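March 2, 2019
By the Nornley Museum Learning Department

How Do Things Keep Their Shape?

Pick up a box and it stays a box. Pick up a blanket and it droops. Both can be folded, so why do they behave so differently? The answer lies in what they are made of and how their parts are joined.

A drink carton begins as a flat sheet. Machines crease the sheet, fold it and seal the edges. Each crease works like a small wall - it stops the sides from bending when something presses on them. Flat sides also leave room for printing, and cartons fit side by side on a shelf without wasting space.
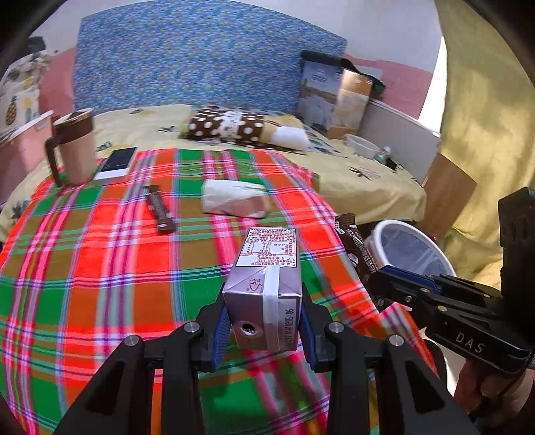
A small silver drink carton with a printed label.

Cloth is made in another way. A weaver stretches one set of threads along a loom and passes a second set over and under them. The threads can shift a little where they cross, and so the cloth can bend in any direction. If the threads are dyed different colors before weaving, stripes running both ways will cross and make a plaid.
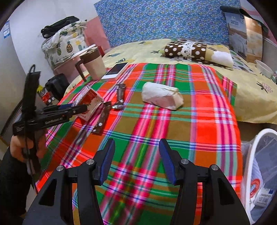 Materials: Ages 7 and Up

Try this at home. Cut 2 strips of paper of the same size. Leave one flat and fold the other back and forth like a fan. Rest each strip across a gap between two books, then place coins on top, one at a time. Record which strip holds more coins before it bends, and repeat the test 3 times.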